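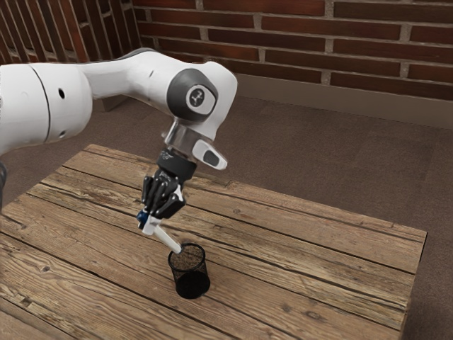 Ein Holztisch, viel Platz

Mai, kurz nach halb sieben am Morgen. Die anderen schlafen noch, ich sitze mit dem ersten Kaffee auf der Treppe hinterm Haus und schreibe mit klammen Fingern. Gestern sind wir endlich in Gurkeck angekommen, nach einer Fahrt, die eigentlich drei Stunden dauern sollte und dann doch den ganzen Nachmittag gefressen hat, weil vor Fustent die Straße gesperrt war und Kvido unbedingt die Abkürzung über den Berg nehmen wollte. Schön war sie ja, das muss ich ihm lassen! Überall Kirschbäume, manche schon am Verblühen, und einmal stand ein Reh am Waldrand und hat uns angeschaut, als wären wir zu spät.

Der Sauerteig hat die Reise gut überstanden. Ich hatte ihn im Schraubglas zwischen den Füßen und habe in jeder Kurve den Deckel festgehalten (er ist mir einmal im Auto übergelaufen, damals auf dem Weg zu Mama, das reicht fürs Leben). Abends habe ich ihn noch gefüttert, 100 Gramm Roggenmehl und lauwarmes Wasser, und dann ein Handtuch darüber. 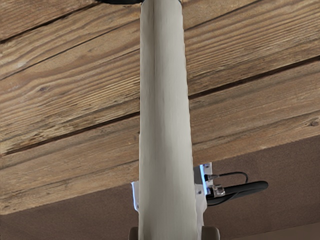
Lesezeit: 3 Minuten

Adhiambo kam gegen acht mit dem Bus, müde und hungrig und mit einer Tasche voller Kimaro-Tee für alle. Wir haben uns fast ein Jahr nicht gesehen, und trotzdem war es nach fünf Minuten wieder so, als hätte sie nur kurz den Müll hinuntergebracht. Sie hat von der neuen Wohnung erzählt, vom Chor und davon, dass ihre Schwester jetzt wirklich heiratet, im Herbst schon. Ich freue mich so für die beiden, und ein bisschen wehmütig bin ich auch, ich weiß selbst nicht genau, warum.

Später haben wir in Großmutters Backheft geblättert. Auf der ersten Seite steht in ihrer steilen Schrift, dass der Ofen im Dorf von 1840 sei, ob das stimmt, hat sie wohl nie nachgeprüft. Kvido wollte alle Rezepte wissen, in denen Kümmel vorkommt, und Adhiambo alle ohne. Geeinigt haben wir uns auf das Gelta-Brot, das mit den Walnüssen, das es bei uns früher nur zu Ostern gab – und das mir allein noch nie so recht aufgegangen ist.

Nun ist der Kaffee leer, und im Haus knarrt die erste Tür. Ich gehe hinein und sehe nach dem Teig.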